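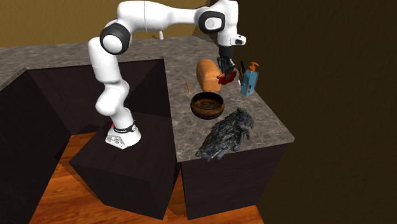
**Is Flitateo worth the bother if you only have one graphics card?** Mostly, as long as you want to compare training methods and don't need the results to carry straight over to a real kitchen.

I've had the Flitateo kitchen pack for a fortnight now (written up 2/11/21) and I'm rather fond of it! You get a simulated arm, a worktop and a jumble of things to clutter it with: bread, a wooden bowl, a pump bottle, that sort of stuff. The idea, from Tyyne Karppinen's paper, is that you train on 50 demonstrations and then let the method shuffle the clutter itself, so the arm stops memorising where everything sits.

Does it work? On my runs, yes, mostly. I gave it 300 test picks and plain copying dropped 20 more of them than the shuffled version did. Small gap, but it held when Niilo Turunen ran it on his machine too.

Grumbles: the install notes are dreadful, soft things behave like stiff ones, and the full set of 3,900 layouts takes an age to load (go and make tea). I'd also like a proper log of failed grasps – at the moment you get a number and no replay.

Four stars from me. I'm trying the drawer tasks next.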